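Part 3. Getting the Plallier hand gripper ready

Okay, you've got everything out of the box and charged. I've set up a good few of these kits now, and this part is the quick one (I usually have it done before my coffee is cold!).

1. Wipe both rubber fingertip pads with the dry cloth from the kit. No sprays, please. They leave a film and then the pads slide all over the place.

2. Squeeze the trigger all the way and let go. Do this 3 times. The pads should come together evenly and open again without a click. If one side lags, go back to Part 2 and reseat the linkage.

3. Hold the power button until you feel a buzz. Give it 14 seconds to wake up. It always feels longer than that, so don't press again or you'll shut it off.

4. Open the Poltivine app and tap Pair. I do one gripper at a time, even with the two-hand kit, and I name them "left" and "right" right away.

5. Stand your marker upright where the camera can see it, then tap Find Marker. Turn your wrist slowly until the app chimes.

Note: Strong glare can wash the marker out. Tilting it a little usually fixes that, and if it doesn't, move it away from the window.

6. Tap Check Space and swing the gripper in one slow, wide arc. Big rooms are fine, and so are stairs and shelves in the background.

CAUTION: Keep fingers, sleeves and hair out from between the pads while the power is on. The Plallier closes faster than you'd think.

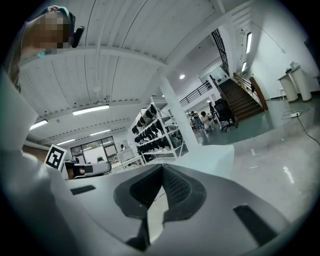 Kiri Lockyer
Setup guide writer, Pevstead

The two pads make a V when they're angled in like this, and that's a nice position for picking up small stuff. If you have a second gripper, lay it down on something steady while you work with the first.

7. Record a short test. I grab a shoe or a mug, lift it, and put it back. Keep it under 115 seconds or the app splits the file in two.

8. Play it back. If the picture stutters, check your free storage. The app gets cranky at almost 200 clips, so move the old ones to your computer first.

Next up is Part 4, pairing with the Yeon dock.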